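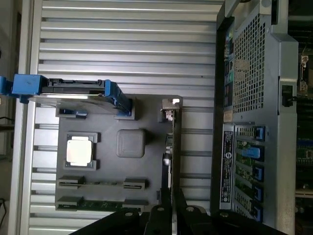

4. Handling Rules for Robot Work on Server Hardware

4.1 Scope

The rules in this section apply to a single arm with a two-finger gripper and a wrist camera, working at a fixed bench on server parts. They were drafted for the Torvik cell and later adopted, with small changes, at the Flurport site. They cover approach, grasp, release and record keeping. Electrical safety, guarding of the cell and operator training are covered by the site rules and are not repeated.

A rule is marked "must" if breaking it ends the episode, and "should" if breaking it is logged and the episode continues. Earlier drafts had a third level, "may", which operators read in different ways. It was removed.

4.2 View from the Wrist

The wrist camera must show both fingertips for the whole of an episode. Figure 2 gives a typical view: the two black fingers reach up from the bottom edge, the left one over the lower connector region of the dark gray plate and the right one in front of the lower part of the chassis. From this position the gap between the fingers can be judged directly, but some of what lies behind them is hidden. The lower slot connector is the usual victim. A policy that needs to read the state of a latch must therefore do so before the final approach, or from a second camera.

Glare is the second limit. Bare metal parts, such as the processor lid and the tip of the small bracket in Figure 2, return bright light to the lens at many wrist angles. Exposure must be locked before the first motion. Automatic exposure was allowed in the first draft and caused the picture to darken whenever a reflective part came close, which in turn changed the apparent color of the blue handles and latches. Segundo Chávez proposed the fixed setting, and it has been kept in every version since.

4.3 Contact Surfaces

Each part on the bench is assigned one or more contact surfaces. The fingers must touch only these. The assignments are as follows.

Drive carrier: the handle and the latch at the opposite end. The flat body between them is not a contact surface.

Slot connectors: the end latches, where the connector has them. The channel and any exposed circuit board are not contact surfaces.

Processor socket: the clamps at the corners. The metal lid must not be touched by either finger at any speed.

Chassis, rear side: the slot latches only. The ventilation grille, the port strip and the regulatory label are not contact surfaces. The grille is a common place for a stray finger to come to rest, as it is large and flat and gives no visual warning of contact.

Colored parts are easier to assign than gray ones. On the chassis in Figure 2 all five slot latches are blue, as are the handle and latch of the drive carrier, and operators new to the cell tend to treat blue as a mark for "touch here". This holds for the parts listed above but must not be written into a task description as a general rule. Colored connectors in the port strip, for instance, are excluded.

4.4 Crossing Between Work Areas

The bench has two work areas, the board plate and the chassis, with an upright rail and a small bracket standing between them. A direct move at part height from one area to the other can strike the bracket. The arm must lift to the crossing height, move sideways, and then come down. The crossing height is set once per layout and checked at the start of each shift with the gripper empty.

If the gripper holds a part, the crossing height is raised by the length of the part below the fingertips. This was the rule most often broken in the trial period. In most cases the operator had set the raised height correctly but had not restored it afterward, so that the next empty crossing was made too high. No damage can come from this, but it adds time to the episode and changes the data. It is now logged under "should".

Loose cables must be kept to the side of the bench and outside the swept path. A cable that can be seen in the wrist view is allowed if neither finger passes over it during the task. Operators are asked to note its presence in the episode record, even when it plays no part.

4.5 Episode Records

Every episode gets a record, including those stopped early. The record holds the layout version, the exposure setting, the crossing height, the task name, and the name of the rule that ended the episode, if any. Free text is allowed but is not used in the analysis.

The trial produced 3,530 records. Of these, 1,975 came from the Torvik cell and the rest from Flurport. Records from the two sites were kept apart until the contact surface lists had been matched, as Flurport had at first counted the edge of the carrier body as part of the handle. The affected records were relabeled and not discarded.

A layout version is retired after 1,000 episodes, or sooner if any fixed part has moved. Retirement means that the plate and chassis are removed, refitted and measured again. The limit was chosen for practical reasons: it falls close to one working week at Torvik, and refitting can be done on a Wednesday, when the cell is closed for cleaning.

4.6 Deviations

A site may deviate from a "should" rule by entering the reason in the layout file. Deviations from a "must" rule need written approval from Trarnau, who maintain the rule text - approval is given for one layout version and lapses when that version is retired. Trosumport requested such an approval for the locked exposure rule, on the grounds that its bench receives daylight from one side. The request was refused, and blinds were fitted.

Two points remain open. The first is whether the fingertip rule in 4.2 should be relaxed during a tilt of the wrist, when one finger can hide the other for a short time. The second is the treatment of parts with no assigned contact surface, which at present can be looked at but not handled. Both are to be taken up again in January, once the Flurport layout has been measured.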